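Culent Season One Box Set

All 16 episodes of the Tamness animated series on two discs, with the original audio and English subtitles. The subtitles were redone for this release, so the spell names now match the ones used in the Holtton manga translation.

Extras are the clean opening and ending, four shorts and a 402-page art book covering character sheets, storyboards and backgrounds from the Inthanon arc. The art book is not sold separately.

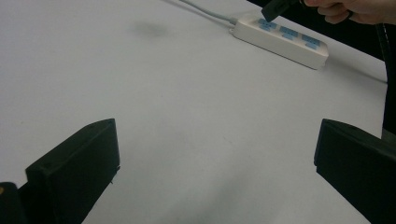

The first run is 3,000 copies. The first 1,000 ship in a rigid slipcase — later copies come in a standard case with the same discs and book. There is no English dub on this set.

Discs are Blu-ray, Region A. Orders placed before noon go out the same day, except on Sunday. Limit two per customer.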